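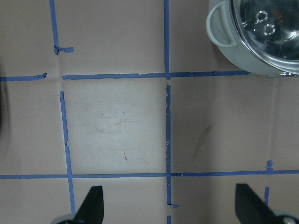 Wrist view, pot task, taped grid

To: Tutel demonstration list
From: Kyung-tae Gil
Subject: Re: Starting positions for the pot and steamer task

Colleagues,

Thank you to those who replied on Saturday. One question from the Rakis group needs an answer on the list, and I quote it in full.

> The Fudilby instructions say that the pot must start "in its
> assigned square." In our wrist recordings the pot often sits over
> a line or next to one. Are these demonstrations to be rejected?
> We have 187 of them waiting for review and would like a ruling
> before we continue.

They are not to be rejected. The tape is a guide for the operator, and a pot or steamer that lies partly across a line is acceptable, provided that the arm can reach it without a change of base position. The wording will be corrected in the next issue of the instructions.

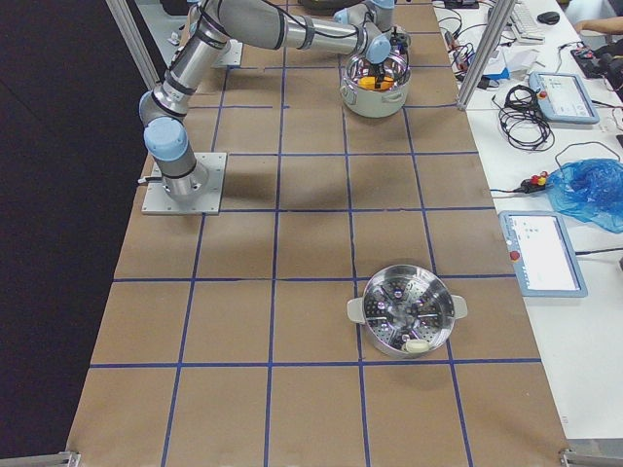
The reach into the pot remains the most difficult part of the task to demonstrate by remote control. Operators should bring the wrist over the opening first, pause, and then lower the gripper with the fingers pointing down. Please do not steer sideways once the fingers are below the rim. Of the 322 demonstrations reviewed at Fuentealba, almost all of those returned to the operator showed contact with the rim at this stage.

Two further points. Worn tape may stay in place during a session, but replacement strips should follow the old lines — a shifted grid makes the position notes hard to compare. If a demonstration is stopped by the emergency button, it should be logged as stopped and kept apart from the completed set.

Groups that have already discarded recordings on account of the old wording are asked to write to me directly.

Kyung-tae Gil
Demonstration Standards, Tutel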